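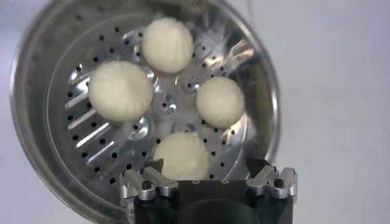

Corinne Thibault
Member services and outage desk, Derkby Rural Electric

January 19, 2019

Up at 4:15. Eighteen degrees on the porch and no wind, which was what the crews wanted. The planned outage for Paltent was set for six o'clock, and I had said I would open the desk by five so the overnight person could go home before the phones started.

The job was the changeover at the Paltent substation. The old transformer has been there longer than I have been with the cooperative, and last June it tripped on a hot evening and left half the town dark until midnight. The board approved a replacement after that. The new unit is a Vultar and it came by truck in the fall, then sat on its pad under a tarp waiting for a control cabinet that had been shipped with the wrong relay panel. The right panel came just after New Year's.

The notice went out in the December bills and again by postcard. It said 6 a.m. to 2 p.m., all of Paltent and the county road as far as the gravel pit. That is 2,420 meters. I checked the list against the map twice on Thursday and took off a handful of addresses on the east side that were moved to the Lobo line last year. They would have had a postcard for nothing, but better than the other way.

At 5:40 the crew foreman radioed that they were ready. At 6:02 the feeder was opened and the board at my desk went from green to gray for the whole town. I wrote the time down on paper as well as in the system. I always do that. The system has lost a time before.

First call at 6:04, a man who wanted to know if his power was out. I said it was. He said he thought so. Then a steady run until after seven, most of them people who had seen the postcard and forgotten the day. Two were angry. One woman has an oxygen machine and is on the medical list, and she had gone to her daughter's on Friday night as we had talked about. She called to ask if she could leave the refrigerator shut and be all right. I told her yes for the hours we had planned, and I would call if it ran long. 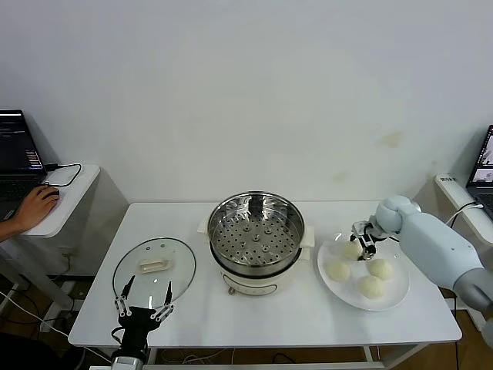 Corinne Thibault
Member services and outage desk, Derkby Rural Electric

The plan had two steps. First, move the north side of town to a tie with the Lobo line, so those members could come back early while the rest waited on the new transformer. It was tested on paper but had not been done with a real winter load on it. Lobo is a long line with small wire at the far end, and the engineer wanted to watch the voltage for a full half hour before he said it would hold.

The tie was closed at 8:51 and it held. 1,044 meters came back at once. The voltage at the end of Lobo dropped a little and stayed there. I updated the phone message and put a line on the web page asking the north side to go easy on space heaters and dryers until afternoon. I don't know how many people read it. The load went up the way it always does when a town has been cold for three hours, then leveled off before ten.

After that it was quiet on the phones and slow in the field. The old unit was disconnected by 9:30. One of the bushing connectors on the new one did not match the bus bar and had to be swapped for another off the truck. The foreman asked me to find the part number from the order. It was in the second folder I opened, under the wrong year. I moved it.

Ate at the desk. I have been trying to keep a better log of meals too, but I will leave that for another book.
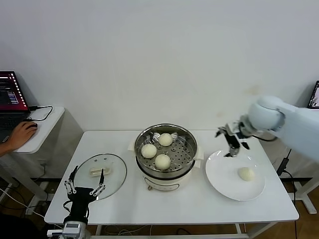 Three buns in the steamer basket

At noon the general manager called in from home and asked for a figure he could give the radio station. I gave him the count still out and said we were on schedule, maybe twenty minutes behind. He gave them the count and left off the twenty minutes.

The new transformer was energized at 1:10 with nothing on it and left to sit. The crew lead said it hums lower than the old one. The tests on the relays took longer than the sheet allowed because one reading had to be done over. I called the woman with the oxygen machine at 1:30 and told her it would be closer to 2:30. She said she was playing cards and was in no hurry.

At 2:26 they closed in the south side in three sections, a few minutes apart so the load would not hit all at once. Each one came up green on my board. Then the north side was moved back off Lobo at 3:05 with a blink of a second or less. We got eleven calls about the blink, more than we had gotten in the hour before it. I should have put the blink on the postcard. I wrote that on the list for the next job.

Twenty-six minutes late is not bad for a job this size. The meters

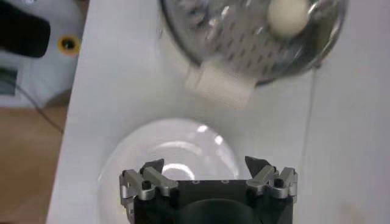
that had not reported in by four were all on one short road past the church, and the lineman found a blown tap fuse there. He had it changed before dark. After that every meter answered.

Peak for the day on the new unit was 1,867 kilowatts at 5:20, while people were cooking and warming their houses back up. The engineer asked me to save the hourly readings for the first week and send them Monday – he wants them in a spreadsheet, and the report only prints, so I will be typing.

Left at 5:45 after over twelve hours. Scraped the windshield. Drove home by way of Paltent instead of the highway and the streetlights were on all the way through. The tarp was folded up against the substation fence with a block on top of it.

To do: fix the address list for Lobo. Send thank-you to the medical list members who moved for the day. Ask about overtime for the second crew. Buy batteries for the desk radio.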